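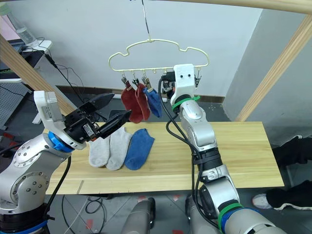

Equipment planning gallery, Greenwood site

Posted Jan 20, 2025

Quick page so people can see what the money is for before the budget goes in. More pictures in July when the second bench is set up. Prices are from the Arudon quote, before shipping.

Sock hanging, two arms
Socks off the board, onto the clips of a cloud hanger. Small soft items are the job we're buying for, so this is the one to look at when you read the numbers below.

What's on the list
Gripper fingers, spare set: 300
Cables and mounts: 2000. Seems high, asking Arudon again.
Service plan, first year: 2618
Table, hangers, socks, clips: out of the small purchases line, dont put it on the form.
Arms are leased thru Udarura and already aproved. Not in this round.

Still open
Buy or lease the second pair. Jalura will lease, but wants a deposit of up to 3000 and a two-year term. Need the floor plan first, plus power on the wall side.
Training days, either vendor. No price yet.
Spare fingers should be ordered early, lead time is long.

Comments on the list go to the equipment inbox, with the line name in the subject. Form closes at the end of the month.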